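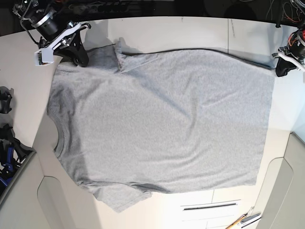 Two-arm fold policy stalls before the second grasp

Running Gudside on two arms, t-shirt folding. Planner hands over fine, then the policy sits there for 500 ms and the grasp target jumps. Chunk size 20. Anyone seen this?

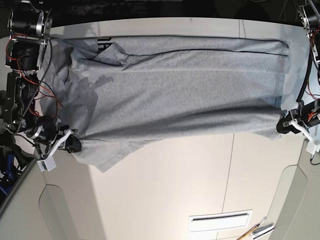
Gray shirt, both grippers on the cloth

Venkatesh Pai
Stale observations probably. Check timestamps on both arm streams – mine were 2 frames apart and the policy was basicly chasing old cloth. Sync them, then drop the chunk size.

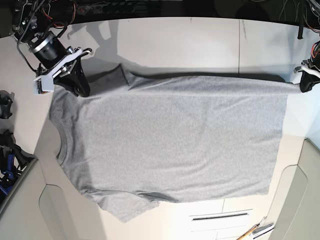
Sivisby, August

Wolfram Haberkorn
Same stack here. Turn off replanning while both fingers are closed, it fights the policy. Also log the wrist view, the top one wont show you the gap between the fingertips.
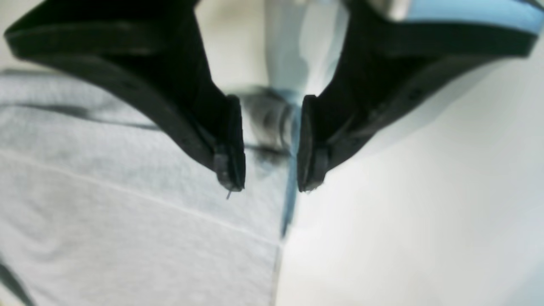
Wrist view, fingers apart, gray fabric lower left

Doolan
just restart the planner node, worked for me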